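My twelve-week sourdough habit

I baked my first decent loaf on a Tuesday in March and I have not shut up about it since. Ask anyone I work with! Before that I'd made a string of flat, gray pucks that even the birds were polite about, so when this one came out tall and crackling I stood in the kitchen and just listened to it cool.

The big change was the flour. Anqi Xiao, who runs the Saturday bread class at Pinis, told me to stop buying whatever was on sale and stick with one bag until I knew how it behaved. I went with the strong white from Michailidis and used 500 grams of it every single time. Same bowl, same spot on the counter, same water. It sounds dull and I loved it, because I could finally feel when the dough was different (mostly it was me being impatient).

I also started giving it more time. My old recipe said four hours and my kitchen is cold, so now I mix after dinner, fold it a few times while I'm half watching TV, and leave it overnight. By breakfast it's puffy and wobbly and smells a little like yogurt. Then into the oven at 495, lid on, and no peeking.
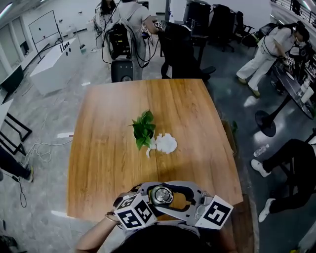
What I eat it with

Butter, first of all, and far too much of it. After that I get fancy. Prodromos Moschos down the street brought over a jar of his fig jam and we finished half a loaf between us before lunch, standing up, still talking about whether rye is worth the trouble. He says yes. I'm getting there!

Day-old slices go under the broiler with tomato and salt, and the really stale end gets torn up for soup. I've thrown away almost nothing this month.

Next up is a seeded loaf, 800 grams this time, if I can find a pan that fits. I've got 2 kinds of seeds soaking already and I keep going back to look at them.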